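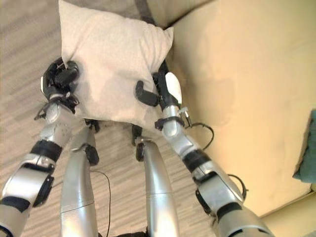

Light beige square pillow, woven cover

Gitine Leather Sofa Review: Four Months In

The Gitine lists at $1399. I paid $959 for it in the February sale at Shek, plus delivery. I test furniture for this site now and then, but I bought this one with my own money to replace a fabric couch that had gone flat on one side. I have been sitting on it every day for four months, which I think is long enough to say something useful about it.

Ordering and delivery

The Shek website gave me a delivery window of two weeks and the sofa came in the third. I got one email about the delay and no phone call. When it did arrive, the crew called from the street, carried it up one flight and set it down in the living room. They would not take the old couch. Shek sells removal as an extra, and you have to add it when you order. You can't add it on the day, even if you offer to pay the driver.

Measure your doors. The backrest comes off the base, and with it off the sofa went through a normal apartment door with a little tipping. The base is the awkward part. Our stairwell has a tight turn at the top and the crew had to stand it on end.

Putting it together

There isn't much to do. The back drops onto metal brackets and locks with a push, and the feet screw in by hand. The headrests come already fitted. The printed instructions are a single folded sheet with small drawings, and the drawing for the brackets shows them from the wrong side, so I had the first one upside down for a while. It took 14 minutes once I understood that.

One of the feet went in crooked. I backed it out and started again and it was fine, but the thread felt rough and I would not want to take it in and out many times. If you move often, ask Shek for a spare set. They sent me one without charge when I wrote in about it. 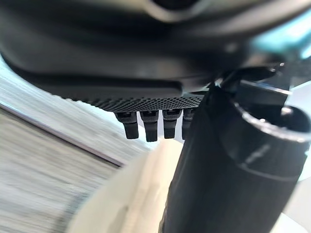 Comfort

It is a firm sofa. The first two weeks I thought it was too firm, and I went looking through the return terms. It has softened since then, mostly in the place where I sit, and now I would call it medium-firm. If you like to sink into a couch, this isn't the one to get.

The seat is deep. I am fairly tall and my back reaches the backrest with my feet flat on the floor. My partner's does not, and she uses a pillow behind her. We bought two of the Rultedley pillows for this. They have a plain woven cover that grips the leather better than the smooth cotton ones we had before, which slid down behind you every time you moved. The filling shifts toward the bottom and needs shaking out once in a while.

The headrests adjust by hand. You pull them up and they click through several positions, and to get them back down you have to raise them all the way first. Guests never work this out and push on them. So far nothing has broken. With the headrest up, I can watch a whole movie without my neck getting tired, and that was my main complaint about the old couch. With it down, the back is too low for me to lean my head on anything.

The armrests are wide and padded. They are good for leaning on and just about wide enough for a plate, but they are rounded, so don't put a cup there.

The leather

Shek describes it as top-grain on the seat, back and arms, with a matching synthetic on the rear panel. I can tell the two apart by touch but not from across the room. The smell was strong for a week. I kept the window open in the afternoons and it faded.

Cream is a risky color and I knew that when I ordered it. New jeans left a blue tint along the front edge within the first month. I used the Skistix leather cleaner on it, the foam one, and most of the tint came out on the second try. There is still a faint trace that you would only find if you looked for it. Coffee wiped off with a damp cloth. Ballpoint ink did not, and I have stopped doing paperwork there.

In the evening the leather feels cool when you first sit down. In summer it gets a bit sticky on bare legs. That is normal for leather, but if you have only ever owned fabric you may want to spend some time on a leather sofa before you order.

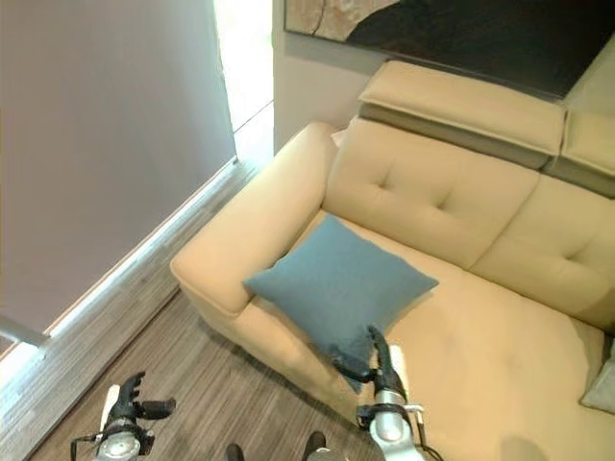 Cleaning under it is easier than I expected. There is enough room for a vacuum head to fit between the feet, and the base is closed off with cloth, so dust and small things don't get up inside. The button tufts do collect crumbs. I use a soft paintbrush on them every couple of weeks. It's a small chore, but a flat back would not need it.

Second opinion

I asked Chia-jung Leung, who reviewed the cheaper Gitine fabric model for us last year, to come over and try this one. She found the seat noticeably firmer than hers and liked the headrests. She thought the stitching was even along the front and a little loose at the rear seam, and when I checked she was right. It has not gotten worse. She would still take the fabric version for a home with a cat.

Returns and warranty

You get 60 days to send it back, and Shek keeps the delivery fee. The warranty on the frame is longer than the one on the leather, and staining isn't covered at all. Tobias Ruiz-Ortega at Shek customer service answered both of my emails the next morning and gave clear answers, including the one about the feet.

Should you buy it?

At $959, yes, if you want a firm seat and a high back and you are willing to look after light leather. At the full $1399 I would wait. Shek has had it on sale twice since I started looking, and there is also a darker color that would hide the jeans marks.

Good: headrests, wide arms, easy to vacuum under
Bad: poor instructions, late delivery, rough threads on the feet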